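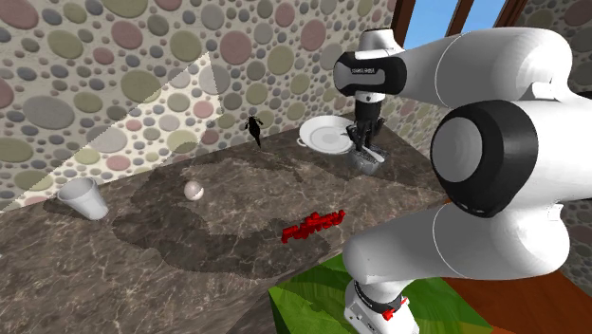

Fig. 3. Dark brown marble countertop.

Section 4: Setting up your seed tray indoors

Right, kettle on, let's get the Elov propagator going! I do mine at the kitchen counter on a Friday evening, but any flat surface near a socket will do.

1. Fill the tray with seed compost to the line. I use Verbeke fine, and one bag does me 12 pots with a bit over.

2. Pour 300 ml of water into the base (not on top of the compost, I've washed away a whole row of lobelia that way).

3. Sow your seeds, press them in gently with a fingertip and label them now. You will not remember which is which.

4. Pop the lid on with both vents shut and switch on.

Note: my sweet peas took over 12 days last time, so don't dig them up to have a look. Pieter Hendriks at the Civdale garden club soaks his overnight first and swears by it.

Caution: unplug at the wall before you lift the tray out or top up the base.

When you've got 4 proper leaves on most of them, open the vents a little each morning. Potting on is in section 5, along with the Murnetti liners.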